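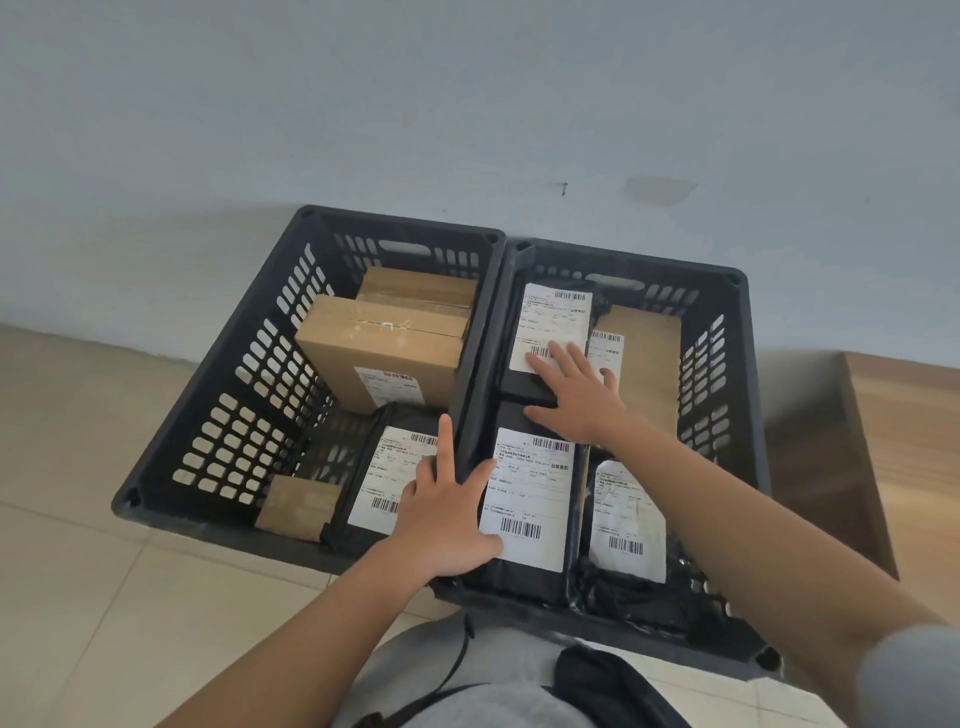
Parcel sorting by hand, two crates

Budgeting for a sorting cell: common questions

How many parcels justify a robot arm?
Stondport handles 234 on a normal day and bought one arm. Send us your April counts before asking for a quote.

Do we need new crates?
Usually no. Slotted plastic ones are fine if the rims are intact.

What does the price leave out?
Floor anchors, the label scanner and two days of operator training.
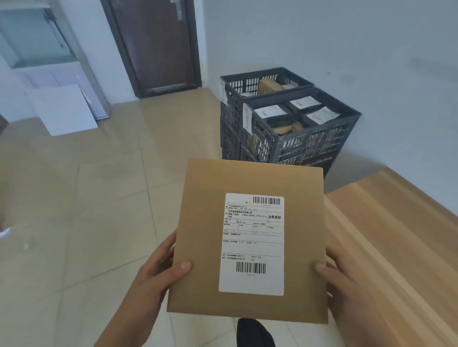
Carton with the shipping label toward the reader

Who approves the order?
Oda Dalen, at Canent. Allow nearly four weeks.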